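Contra a taxa de sucesso única: o que a inserção de um cabo de rede ensina sobre avaliação

Zoila Betancur
31 de maio de 2018

Quem acompanha a literatura de manipulação bimanual conhece a tabela. Uma linha por tarefa, uma coluna por método, uma porcentagem em cada célula. O leitor procura o número em negrito, compara com a linha de base e passa à seção seguinte. Defendo que, em tarefas de contato com tolerância apertada, essa tabela informa muito pouco, e que a comunidade deveria deixar de aceitá-la como resultado principal.

O caso que me interessa é banal: conectar um cabo de rede à porta traseira de um computador de mesa, com dois braços e câmeras nos punhos. No projeto Arboleda registramos 1419 tentativas dessa tarefa, com a mesma política e o mesmo gabinete. A primeira versão do relatório, redigida por Yhon Mosquera, trazia uma única taxa de sucesso. Pedi que fosse retirada. O número estava correto, e o problema era anterior a ele: a taxa agregava episódios que falharam por razões sem relação entre si.
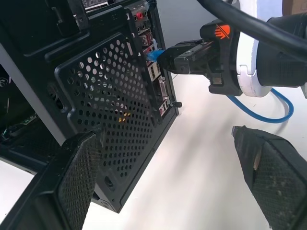
A decomposição que adotamos divide a tarefa em cinco fases: preensão, reorientação, aproximação, alinhamento e inserção. As quatro primeiras são, em grande parte, problemas de geometria. A quinta é um problema de força, e a imagem contribui pouco para resolvê-la. Vista do punho do outro braço, a garra com o plugue azul diante da porta Ethernet ocupa uma faixa estreita entre as portas USB e o restante do painel, e essa vista sozinha não permite dizer se o conector está assentado ou apenas encostado. Um anotador humano hesita diante desse quadro. Uma rede treinada com os rótulos desse anotador herda a hesitação e a devolve sob a forma de probabilidade, com duas casas decimais.

Yaneth Puma propôs o critério que usamos desde janeiro: só conta como sucesso o episódio em que o plugue resiste a uma tração curta depois da abertura da garra. O critério é mais severo que a inspeção visual e custa tempo de bancada. Também torna nossos resultados incomparáveis com os de quem encerra o episódio no contato. Considero a perda aceitável - a comparabilidade anterior era fictícia, pois cada grupo parava o cronômetro em um ponto diferente e usava a mesma palavra.

Há uma segunda distorção, menos discutida. A taxa única premia políticas que tentam muitas vezes dentro do mesmo episódio. Uma política que encosta o plugue na borda da porta 13 vezes e acerta na última recebe a mesma nota de outra que insere na primeira. Para um artigo, a diferença é invisível. Para a trava plástica do conector, é considerável. O protocolo Reltholm, que Michalis Tzavaras mantém, exige a contagem de contatos por episódio, e não vejo motivo técnico para que essa exigência continue restrita a um protocolo.

A objeção habitual é de custo. Separar fases exige anotação temporal, e anotação temporal exige gente. A objeção procede em parte. As fronteiras entre aproximação e alinhamento são arbitrárias, e dois anotadores competentes discordam delas com frequência. A fronteira que mais importa, porém, é a da preensão, e essa pode ser extraída da abertura da garra e da corrente dos motores, sem anotador algum.

Outra objeção veio de Pilar Cáceres, em uma revisão interna: um cabo solto sobre a mesa e um cabo já entre os dedos são estados iniciais tão diferentes que talvez devessem constituir tarefas separadas. Concordo com a premissa. Com o cabo sobre a mesa, a curvatura livre do fio altera a orientação do plugue a cada tentativa, e boa parte da variância final nasce ali. Relatar os dois casos sob um único nome é escolher, sem declarar, a proporção entre eles.
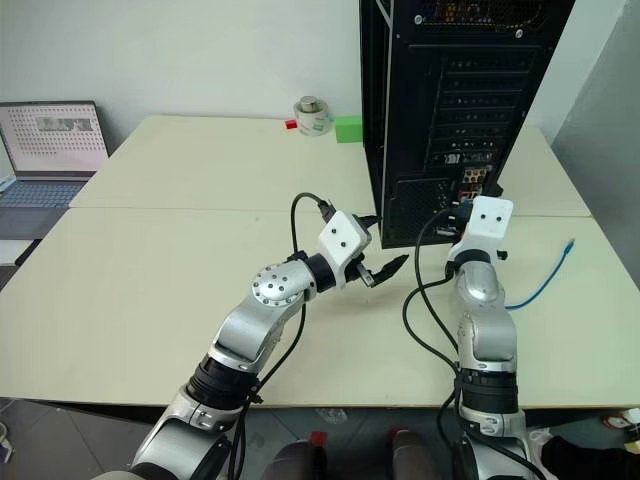 O que a passagem entre garras revela

A reorientação é a fase em que os dois braços são de fato necessários. Um deles apresenta o plugue, o outro o recebe em uma pose adequada à porta. Quem trabalha com um só braço costuma contornar a fase com um suporte fixo, e então publica uma taxa de inserção que pressupõe uma pose que o robô não produziu.

Na passagem, o erro angular é o que conta. Um desvio pequeno na apresentação do conector sobrevive à transferência e só se manifesta no painel traseiro, onde é contabilizado como falha de inserção. A taxa única atribui a culpa à fase errada, e o grupo passa o mês seguinte ajustando o controlador de força.

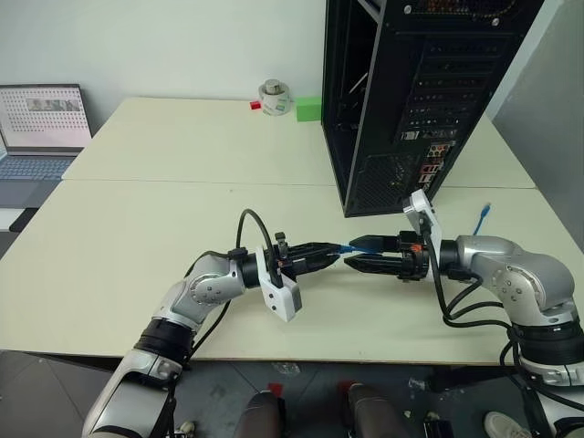 Cabo de rede azul entre as duas garras, com o plugue voltado para a garra direita.

O remédio é modesto. Basta publicar, para cada fase, a probabilidade de sucesso condicionada ao sucesso da fase anterior, com o número de episódios que chegaram até ela. Uma inserção estimada a partir de poucos episódios sobreviventes merece um intervalo largo, e o leitor precisa vê-lo. Acrescente-se a contagem de contatos e a definição operacional de término. São colunas a mais em uma tabela que já existe.

Enviamos a versão decomposta do relatório à equipe da Sostier, que havia pedido um valor único para uma planilha de comparação entre fornecedores. Responderam que a planilha tinha apenas uma célula por tarefa. Mandamos as cinco probabilidades condicionais assim mesmo, com os denominadores, e a definição de término na primeira linha.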